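Open day at the Haltero workshop – your questions

34 shares
2 comments

When is the open day?
Tuesday, in the Mulport building, second entrance from the parking lot. Entry is free, but please write your name on the list at the door. We have place for 175 visitors.

What will I see?
Our people work at the tables as on a normal day. They use hand-held grippers with a camera, and they pick up and move ordinary things, soft ones also. Soft things are the more difficult ones for a robot to learn, so we spend much time with them.
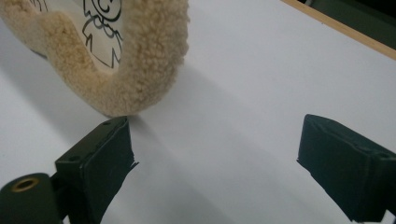 You can stand near the tables and ask questions while the work goes on. We only ask that you do not lean on the white surface, as it moves easily.

May I try a gripper by myself?
Yes. Virgilio Dalisay keeps 2 grippers for visitors. Each turn is short – please be patient if there is a line.

Is it heavy?
No. Children from the upper school grades can hold it with both hands.

Will the robot arms be running?
Only in the afternoon, and behind the glass. Guadalupe Tlapale will explain what happens and answer technical questions in English or Spanish.

Can I take photos?
Of the tables, yes. Please do not photograph the screens.

I cannot come. Is there another date?
The next open day is planned for June.

2 comments – 34 shares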